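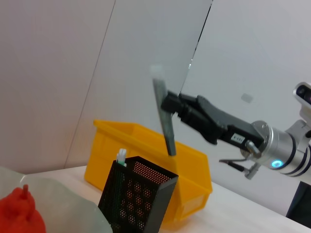

The clear sheet in the gripper, yellow bin underneath. Pen holder is there to catch whatever I put down last.

Ekar is the name of the arm, by the way. Our workshop has a rule that anything with a motor gets a name, and mine was named before I'd even bolted it down. I've been building a little sorting and handing station around it since February, partly at home and partly at the shared shop on the ground floor of Idun Brekke's building, and people keep asking me for the useful bits without the long story. So these are the useful bits, plus (sorry) some of the long story.

Clear plastic is a pain, so start with the edges

I had this idea that a flat sheet would be the easy job. It's flat! It's light! Well, clear sheet is the hardest thing I've given the arm so far. The depth sensor looks straight through it half the time and reports the wall. What got me going again was forgetting about the middle of the sheet completely and only ever going for an edge. If your sheet has a strip along one side, or a bit of trim, or anything with color to it, grab there. If it doesn't, run a length of painter's tape down one side and fold it over. Tape peels off clean later if you don't leave it for weeks. I left mine for weeks. Rubbing alcohol and an old T-shirt took care of most of it, but test a corner first, some clear plastics go cloudy or craze when alcohol touches them.

Put a plain wall behind the job if you can. I used to have the table facing the shelves and every jar lid on there was showing up through the plastic. I turned the whole bench to face the bare gray wall and lost an afternoon to moving power strips, but I'd do it again tomorrow.

Slow down more than you think

A big thin sheet acts like a sail. When I first swung one across the table at normal speed it flapped, twisted in the fingers and slid out onto the floor. Now I cut the speed way back any time the arm is holding something wide, and I tilt the sheet so it travels edge first through the air. Same as carrying a piece of plywood across a parking lot on a windy day, really. Also keep the doors shut. Senthil Iyer came in with coffee in the middle of a run once and the draft did the rest.

Grip force: the right amount for a sheet is less than for a block, but you want more contact. I stuck thin rubber on the inside of my first set of fingers (a piece of a kitchen jar opener, the flat round kind) and it helped a lot. Degrease both sides before gluing. Contact cement held, hot glue popped off the same evening.

Bins: get the loud ones

I'm completely sold on bright yellow bins. I began with clear ones because I had a stack of them from the pantry, and then I couldn't find them on camera and kept bumping them with my elbow too. A strong color on a white tabletop is easy on the software and easy on me. Slanted sides are good as well, since a part that lands a little off will slide down into the bin and you don't have to be so exact about the drop.

Two things I do with every bin now. I draw its outline on the table in pencil so it always goes back in the same place, and I put a bit of non-slip shelf liner under it. Before the liner, every bump moved the bin a hair, and after a couple hundred runs it had wandered far enough that the arm was letting go over bare table. Took me ages to figure that one out. I was rewriting code!

The pen holder tip, which everybody laughs at

Keep a mesh pen holder on the bench. Markers, clips, hex keys, the little screwdriver you need every single time. I lost the same marker so often that Vasanthi Rodrigues finally brought me a pen holder from her desk. The perforated metal kind is heavy enough not to tip over and dust falls right out through the holes. One warning: measure where it stands and tell the arm about it as an obstacle. Tall skinny things near the front of the table are what you hit, because you're always watching the bin.

Give the cable some slack, but tie it somewhere

The cable at the wrist needs a loop. Mine was pulled nice and tight at first because I thought that looked tidy, and the first full wrist turn yanked it hard enough to make the gripper drop off the connection. So:

Turn the wrist all the way one direction by hand (power off!) and see how much cable it takes.
Do the same the other way.
Leave enough for the longer of the two, plus a few inches.
Fasten it at both ends of the loop with hook-and-loop ties. Zip ties work but you will be cutting them off within the week.

Check the loop every time you change the fingers. A loop that was fine with short fingers can hang down into the work when you go longer.

Keep the bench boring

Crumpled bags, film, wrappers, anything thin and shiny, all that wants to live somewhere other than the work area. I know this and I still leave bags lying around, because parts come in bags and I open them right there. Ravindran Poojary's fix at his own bench is a hook under the table edge with a grocery sack on it, and every wrapper goes straight in. I've copied it with moderate success.

Same goes for small lumpy things at the near corner of the table. If it's not part of the job, it goes on the shelf behind you.

Write your settings on paper

I keep a spiral notebook next to the bench. Every time something works, I write down the finger width, the speed and the height, and what I was holding. Files are great until you save over them. My best sheet pickup so far is on a page with a tea ring on it, and it says height 698, reach 914, slow, "don't touch this." Those numbers won't help you at all, they only mean something on my table, but you'll have your own and you'll be glad they're in ink.

While you're at it, write the date on a piece of tape and stick it on anything you've calibrated. Mine says December 20, 2019 and when that tape starts to look old I redo it.

Odds and ends

Gloves off near the gripper. Loose cuffs too. I roll my sleeves up before I switch on, every time.

Put the stop button where your weaker hand rests. Your good hand will be holding something.

Peel the protective film off your sheets only at the end, if they came with it. Film scratches so the plastic doesn't have to, and it's easier to see.

For wiping clear sheet, use a damp microfiber cloth with a drop of dish soap. Paper towels leave fine scratches on acrylic. Don't wipe it dry and fast either or it'll pull in every speck of sawdust in the room.

If you share the shop, leave a note on the arm saying whether it's mid-setup. Ilaria Fontana moved my bin once to make room for a birthday cake, quite reasonably, and I spent the next morning confused. The cake was very good.

Next on my list is getting the arm to stand a sheet upright in a slotted rack and let go without knocking over the one before it. I've got a rack made out of an old dish drainer and it nearly fits. If you've done something like this with a dish drainer, or any drainer, write to me and tell me how wide you made the slots.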